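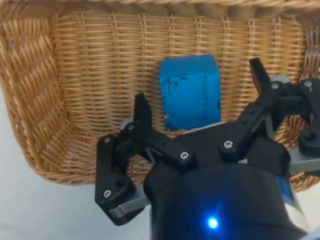 Storing Small Objects in Woven Baskets
Student project report, Home and Materials course
Nov 23, 2025

1. Why we chose this topic

In our department there is a play corner for the children of students, and the toys there are kept in wicker baskets. In June we were asked if the baskets should be replaced with plastic boxes. Our group wanted to look at the question more carefully before giving an answer.

2. Materials

We compared one wicker basket from the shop Hayashi with a plastic box of the model Julero. The basket weighs 368 grams and the box 800 grams. For the contents we used painted wooden blocks, among them a blue one with scuffs and small chips on its front. We kept the old blocks because new paint would not show how toys look after real use.

3. Method

Each block was put in and taken out 60 times by hand. After this we checked the inner walls and the rim with a magnifying glass.

4. Results

The weave held its shape well. Two thin strands near the bottom became loose — we could push them back with a finger. Dust collected between the horizontal rows and was difficult to remove with a cloth, but a soft brush worked better. The box was easier to clean and much louder.

5. Open points

We did not test moisture. The second basket, from Edine, arrived too late and will be measured by the next group.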